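# Glazed office partition with integral blinds

A **glazed office partition with integral blinds** is a non-loadbearing internal wall made of framed glass, with slatted blinds fitted to one face or sealed between two panes. It divides a larger floor into rooms while allowing daylight to pass between them, and the slats are closed when privacy is wanted. Such partitions are common in small offices, meeting rooms and converted workshops.

## Construction

The frame consists of a floor channel, a head channel and vertical posts, usually of aluminium or painted steel. The head channel is fixed to the ceiling or, where the ceiling is suspended, to the structure above it. A deflection gap is left at the top so that movement of the slab does not load the glass.

Single-glazed types use one pane per bay, with the blind hung on the room side. Double-glazed types hold the blind in the cavity, where it stays free of dust and cannot be knocked by chairs. The cavity is typically 50 mm deep in older systems. The Starkex frame, sold mainly for refurbishment, reduces this to 48 mm to suit narrow posts.

## Blinds

Horizontal slats are the usual choice. They are made of thin aluminium strip, most often white, and are carried on ladder cords. Tilt is set by a rod, a knob on the post or a cord loop. Raising the whole blind is possible in most single-glazed systems but is left out of many sealed units, in which the slats only turn.

Closed white slats reflect a good deal of light back into the room. Lamps on the ceiling also produce reflections in the pane, and these are more noticeable when the slats behind the glass are closed and pale. Matt slats do not remove the effect, which arises at the surface of the glass.
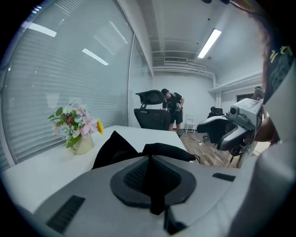
Desks are often set close to the partition, as the wall takes no shelving and the space beside it would otherwise be hard to use. A gap of at least 200 mm is advised between the desk edge and any blind hung on the room side. Where the blind is sealed in the cavity, the desk may touch the frame but should not bear on the glass.

## Services and floor

Pipes and air ducts that cross the line of a partition are boxed in or sealed with a collar. In rooms with exposed services the pipework is commonly painted to match the ceiling. Air vents should be present on both sides of the line, or a transfer grille fitted, as a full-height partition interrupts the flow of air.

The floor channel can be fixed through timber or vinyl plank flooring, although floating floors must be cut back so that they can expand. Cables are best taken through the posts. Cables laid across the floor need a cover strip wherever people walk.

## Sound

A single pane gives modest sound reduction. Double glazing improves the figure, provided that the joints at the head and floor are sealed. Doors are generally the weakest point.

## Maintenance

Room-side slats are dusted closed, first in one direction and then in the other. Sealed units need only have their glass cleaned. Faults in the cavity, most often a slipped ladder cord, require the removal of one pane. In the Skunow pattern the beads unclip from the corridor side and the work takes 2 people; the Åberg pattern is screwed and must be opened from within the room.

## See also

- Venetian blind
- Demountable partition
- Suspended ceiling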